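Review: Plimano clear storage boxes with clip handles (set of two)

I have a sewing table that doubles as a desk, a gift-wrapping station and, twice a year, the place where the whole family's winter stuff gets sorted. For a long time everything on it lived in shoeboxes. I could never remember which box had the linen scraps and which had the elastic, so I opened all of them every single time, and then I left the lids off, and you can guess what the table looked like by Tuesday.

I bought a pair of the Plimano boxes in June after trying one at a friend's place, and I like them so much that I've been boring people about them ever since. So I might as well write it all down.

First impressions

They're see-through, and I mean properly see-through. I had a set from Conder before this that was sold as clear and looked more like a shower door. With these I can tell my beige linen from my oatmeal cotton without picking anything up (if you sew, you know what a miracle that is!). The handles fold down along the ends, and they take up very little room when you push two boxes next to each other.

The walls have a bit of give if you press them with a thumb, but they spring right back. I've carried one up the stairs full of cotton and it never sagged or twisted. The rim is a little thicker than the walls and comfortable to hold.

How I use them

I roll my fabric now. I used to fold it, and the folds left creases that I had to iron out before I could cut anything. Rolling is faster once you get the hang of it, and the rolls lie nicely along the bottom of the box. Thin fabric is the fussiest. It wants to slide around, and I get the best results if I start with a really tight edge, keep both hands on the ends and let the rest hang until I get to it.

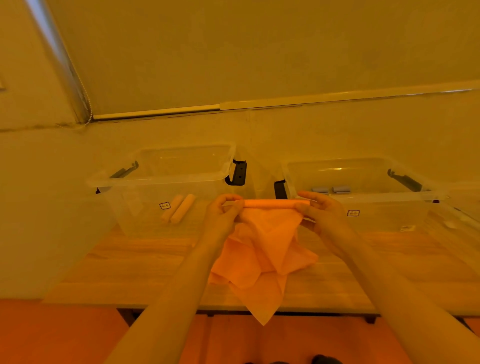
Thin orange fabric on its way to being a roll, with the beige and the grayish-blue already in the boxes.

I keep the boxes sorted by color family, warm in one and cool in the other, and I have to say the system has held up. My fabric stash is at 58 pieces at the moment (I know, I know) and the boxes take turns. Whatever I'm working on that month gets a spot on the table, and the rest goes on a shelf in the closet in plain cardboard.

One tip that took me far too long to figure out: do your rolls all the same length. Mine were every which way at first and I lost a lot of space to the gaps. Now I fold the wide pieces in half once before rolling and everything comes out close enough to even.

Labels

I put labels on the front of mine, low enough that my hand doesn't rub them when I grab the rim. The plastic takes a sticker very well. I've moved one label 4 times because I kept changing my mind, and each time it peeled off in one piece with only a faint sticky patch, which came off with warm water and dish soap. On the old Conder boxes the glue stayed forever and collected lint.

Are labels silly on a see-through box? Maybe a bit. But it's good to have a place that says where things go back to, especially if you share the room.

The small stuff

Fabric was the easy part. What really won me over is how well an open box works next to me while I'm doing fiddly jobs with cord and thread and little round things that love to roll off the table. I park both boxes at the back, work right in front of them, and drop each piece in as I finish with it. No lid to fight with, and I haven't crawled under the table after a runaway spool in weeks.
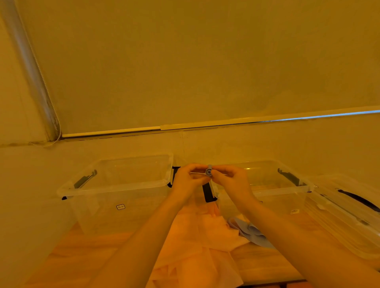 What could be better

The handles are stiff to begin with. Mine needed a week or so of opening and closing before I could work them with one hand, and I did pinch a finger. They have loosened up nicely now.

They also show dust. Clear plastic always does, and after a day of cutting there's a fine fuzz clinging to the inside corners. A damp cloth takes care of it, but a dry one just pushes it around.

And I would love a half-height version. Small pieces look a bit lost down at the bottom, and a shallow box would be perfect for ribbon and bias tape. Lehner makes a low one that I looked at in the store, but the plastic felt brittle to me and I put it back.

Where I got them

Mine came from Datitz, the housewares place, where the pair was on the same shelf as the kitchen canisters. Worth checking there if the sewing section has run out. I waited 7 days for the store to restock and then bought the last pair they had.

I'm already planning a second set for yarn.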